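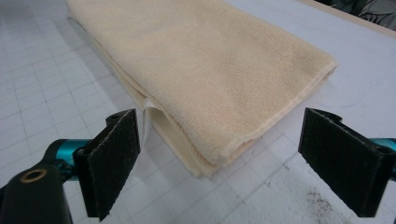

A folded towel on the gridded mat, with the gripper open either side of it.

The towel is winning, according to the man who has spent since July building a pair of grippers to fold it. "I'd put it at towel 300, me 20," he says. "And I'm being generous to myself with some of those twenties."

He would rather not have his name on a website, on the grounds that his employer believes he has a social life. He is happy for the project to be named. It is called Misus, after a misspelling on a parcel label that he decided he liked, and it lives in a shared workshop in Flunville, two doors down from a shop that sells only blinds.

Misus is a set of hand-held grippers. You hold one in each hand and do a job with them, and the recordings of you doing it are meant to teach a robot arm to do the same. The job he chose was folding, which he now describes as "a decision taken by someone who had only ever folded things with fingers".

"You don't know how much you cheat," he says. "You rub the cloth to find out if you've got one layer or two. You flick it. You use your chin. Take all that away and give a grown man two flat jaws and he's a toddler again. I spent my first evening on it just trying to pick up a corner."

The jaws themselves have been through several lives. Bare plastic slid straight off. Rubber from a bicycle inner tube gripped so well it wouldn't let go. The dark fuzzy pads came from a suggestion by another member of the workshop, who was mostly trying to get her bench back.

"They're good on towelling. They also collect every bit of fluff in the county. I clean them with a toothbrush. I've told my wife it's a different toothbrush."

What has it cost him? He keeps a spreadsheet, and winces before opening it. Parts come to 265 pounds for the grippers, which he thinks is fair. The total with everything else is 615, which he thinks is the fault of everything else. Much of that went to Simanjuntak, a surplus dealer he found through a forum, whose minimum order for cable is apparently measured in lifetimes.

"I asked for enough to do the job. I've now got enough to do the job from Skundbridge."

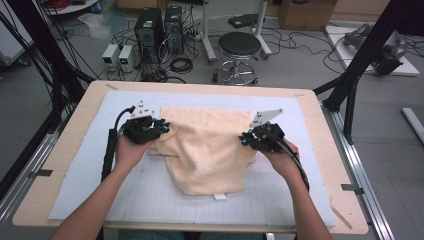 Small cloths are where he sends visitors who want a go, and there are plenty of those. Holding a gripper in each hand, most people start by talking to the cloth. Then they stop talking. He reckons the quiet ones do better.

"The trick is to go slower than you can bear. You get hold of one edge, then you get hold of the other, and then you wait a second before you lift anything. Everyone skips the waiting. I skip the waiting, and I wrote the instructions."

The grid underneath was his own idea and he is proud of it, although its main effect so far has been to show him exactly how crooked his folding is. "Before the grid I thought I was quite neat. My mother always said I was neat."

Has any of this reached the robot arm yet? There is a pause while he looks for his tea.

"It's had a try. It picked up a flannel and moved it to the left. You could call that a fold if you'd never seen one. I was thrilled, I rang people."

The next job is a lighter handle, as his wrists give out well before his patience does, and after that he wants to redo the jaw mounts, which work loose. He has also been asked by two separate members when it will do fitted sheets. He has asked them both to leave.

He is at the workshop most evenings from seven if you'd like to try it. Bring a tea towel, he says, and not one you're fond of.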